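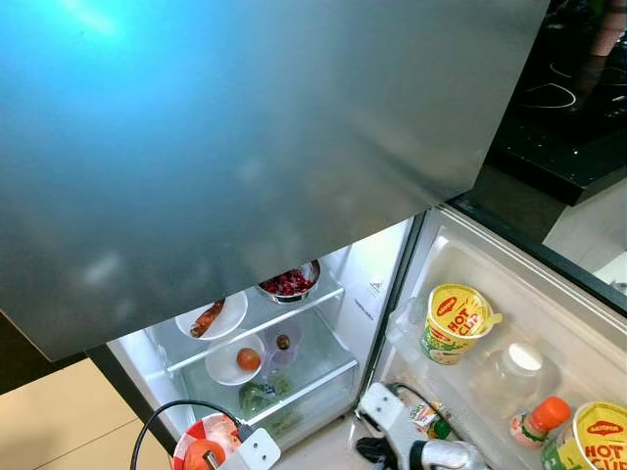

À quelle fréquence faut-il trier son réfrigérateur ?
Une fois par semaine, la veille des courses, en commençant par l'étagère du haut et en finissant par la porte.

COMMUNIQUÉ DE PRESSE

Melmont lance « Le Mardi du frigo », une méthode de rangement pour ceux qui ont déjà essayé de s'y mettre

Juin - Melmont, maison spécialisée dans le rangement de la cuisine, présente sa nouvelle méthode consacrée au réfrigérateur domestique. Elle tient sur une feuille recto verso, se pratique une fois par semaine et ne demande aucun achat préalable. Ce dernier point a fait l'objet de discussions assez vives au sein d'une entreprise qui, rappelons-le, vend des boîtes.

« Le Mardi du frigo » sera disponible gratuitement dans tous les points de vente Melmont et en téléchargement dès la fin du mois. Une version complète, augmentée d'un bloc d'étiquettes et d'un carnet de restes, sera proposée sous le nom de Nakus.

Une enquête menée porte ouverte

Pour mettre au point sa méthode, Melmont a interrogé 1 821 foyers sur leurs habitudes de rangement au froid. Les participants devaient d'abord dire ce que contenait leur réfrigérateur, puis aller l'ouvrir. L'écart entre les deux réponses a fourni l'essentiel de la matière.

Parmi les volontaires, 167 ont accepté de tenir pendant tout le printemps un journal de leur réfrigérateur. On y lit des choses très belles sur la moutarde. On y lit aussi qu'un demi-citron peut survivre à plusieurs projets de vacances et que, dans beaucoup de familles, le dernier yaourt fait l'objet d'une politesse si appuyée qu'il finit par périmer.

Les journaux font apparaître une habitude très répandue : les restes sont rangés là où il y a de la place au moment où l'on débarrasse. Le plat de la veille monte donc tout en haut, la tomate entamée se glisse derrière lui, et le bol de betteraves se retrouve au fond, où il attend qu'on pense à lui. Les légumes verts, eux, bénéficient d'un bac à leur nom. Ils y sont bien traités et rarement visités.

« Les gens nous disent qu'ils manquent de place. Nous avons beaucoup regardé, et ils manquent surtout de mémoire, ce que je peux comprendre, j'ai le même problème avec un reste de gratin », explique Hina Jafri, responsable des méthodes chez Melmont.

Le principe : une étagère, une question

La méthode propose de parcourir l'appareil de haut en bas, en posant à chaque niveau une question et une seule.

Étagère du haut : qu'est-ce qui est déjà cuit ? Les plats préparés à la maison et les restes s'installent là, à hauteur de regard pour la plupart des adultes, dans des contenants fermés. L'assiette simplement posée, sans couvercle, est le grand classique du genre. Melmont ne la juge pas. Melmont suggère un couvercle.

Étagère du milieu : qu'est-ce qui est ouvert ? Un fromage entamé, un demi-oignon, une sauce dont on a utilisé deux cuillerées. La feuille conseille de les réunir sur un même plateau, que l'on sort en entier au moment de préparer le repas. Le demi-oignon gagne à être enfermé, les voisins de plateau aussi y gagnent.

Étagère du bas : qu'est-ce qui est cru ? Viandes et poissons prennent place dans la zone la plus froide, dont l'emplacement varie d'un appareil à l'autre. La notice l'indique. La notice se trouve en général dans le tiroir avec les piles.

Bac à légumes : qu'est-ce qui est vert, et l'était déjà la semaine dernière ? Les salades et les feuilles sont enveloppées dans un linge propre, puis placées sur le dessus. Les carottes, plus patientes, vont dessous. Pour les tomates, la méthode recommande plutôt un saladier sur le plan de travail tant qu'elles sont entières, et admet volontiers que l'on fasse autrement quand il fait chaud.

Porte : qu'est-ce qui fait de la figuration ? C'est l'endroit le moins froid et le plus encombré. On y laisse les condiments, les boissons et les confitures. Quant aux produits secs, soupes en sachet ou nouilles instantanées en gobelet, ils se conservent très bien dans un placard, à température ambiante. Plusieurs foyers ont néanmoins défendu leur présence au frais avec une fermeté qui a surpris les enquêteurs. L'argument le plus cité était : « Au moins, là, je sais où elles sont. » Il figure désormais sur la feuille, dans la rubrique des exceptions.

Pourquoi le mardi ?

La question a été posée souvent, y compris en interne. Le lundi est déjà chargé de bonnes résolutions concurrentes, et le week-end sert à remplir l'appareil. Le mardi n'avait rien de prévu. Les foyers qui font leurs courses un autre jour sont invités à déplacer l'opération à la veille de celles-ci, sans changer le nom, pour des raisons d'imprimerie.

La séance dure 13 minutes. Ce chiffre correspond au temps médian relevé chez les participants, une fois retirés ceux qui se sont arrêtés pour manger ce qu'ils trouvaient. On vide un niveau à la fois, on passe une éponge humide, on essuie, on remet. Il est déconseillé de tout sortir d'un coup : la table est vite pleine, le téléphone sonne, et le beurre n'attend pas.

Nakus, la version pour les convaincus

Le coffret Nakus comprend la feuille de méthode en version plastifiée, un bloc d'étiquettes repositionnables, un crayon gras et un carnet de restes. Ce dernier se fixe à l'extérieur de la porte et se remplit au fil de la semaine : nom du plat, jour de cuisson, personne qui a promis de le finir. La troisième colonne a été ajoutée à la demande des familles. Elle a donné lieu à des ratures.

Les étiquettes ont été conçues avec l'atelier de papeterie Zawadzka, qui en a éprouvé l'adhésif sur du verre, du plastique et de l'inox froids. Elles se décollent sans laisser de trace, qualité que l'équipe n'a pas réussi à étendre aux empreintes de doigts sur les portes en acier brossé. À ce sujet, la feuille se contente de recommander un chiffon microfibre, passé dans le sens du brossage, et une certaine philosophie.

« J'ai proposé un carnet de quarante pages, on m'a dit que c'était optimiste. Puis on a lu les journaux des foyers et on en a mis davantage », raconte Hnat Nechyporuk, qui a dirigé la conception du coffret. « Il y a des gens qui notent leurs restes avec plus de soin que leurs rendez-vous médicaux. Ce carnet est pour eux. Les autres peuvent dessiner dedans. »

Ce que la méthode ne fait pas

Melmont tient à préciser la portée de son travail. « Le Mardi du frigo » ne dit pas ce qu'il faut manger et ne classe pas les aliments par couleur. Il ne prévoit pas non plus de transvaser les œufs dans un objet spécial. Personne n'est tenu de photographier le résultat.

La méthode ne remplace pas davantage les dates limites de consommation, qui restent à respecter pour les produits qui en portent une. Pour les plats faits maison, la feuille invite à noter le jour de cuisson et à ne pas se fier au souvenir qu'on en a. Les participants situaient volontiers leur soupe « avant-hier », un avant-hier assez vaste.

Essais et réactions

Une première version a circulé au printemps auprès des foyers qui tenaient un journal. Ils ont trouvé l'ordre des étagères facile à retenir et celui du bac à légumes un peu moralisateur. Le texte a été revu dans ce sens. La phrase « Regardez votre salade en face » a disparu, à regret.

Plusieurs couples ont signalé que la méthode les avait obligés à parler de la place du beurre - sujet que certains évitaient depuis leur emménagement. Une participante a retrouvé un pot de cornichons plus ancien que l'appareil lui-même et l'a gardé. Melmont respecte cette décision.

Des séances d'initiation seront proposées en juin à la boutique-atelier Zutitz, partenaire de l'opération, le mardi à 18 h. Chacun y est invité à venir avec une liste sincère du contenu de son réfrigérateur. Les listes seront rendues à la sortie et ne feront l'objet d'aucune lecture publique.

Informations pratiques

Le Mardi du frigo : feuille recto verso, gratuite, en points de vente et en téléchargement à la fin du mois.
Nakus : coffret complet, vendu dans les boutiques Melmont et chez Zutitz.
Recharges : blocs de 2 séries d'étiquettes, vendus séparément.
Séances d'initiation : chez Zutitz, le mardi à 18 h, entrée libre dans la limite des chaises.

À propos de Melmont

Melmont conçoit et distribue des contenants, des accessoires et des méthodes de rangement pour la cuisine. L'entreprise réunit dans un même atelier la conception, les essais et un réfrigérateur commun dont l'étagère du milieu fait actuellement l'objet d'une médiation.

Contact presse

Hina Jafri, responsable des méthodes, Melmont. Visuels, feuille de méthode et exemplaires du coffret Nakus sur demande. Les demandes reçues le mardi sont traitées le lendemain.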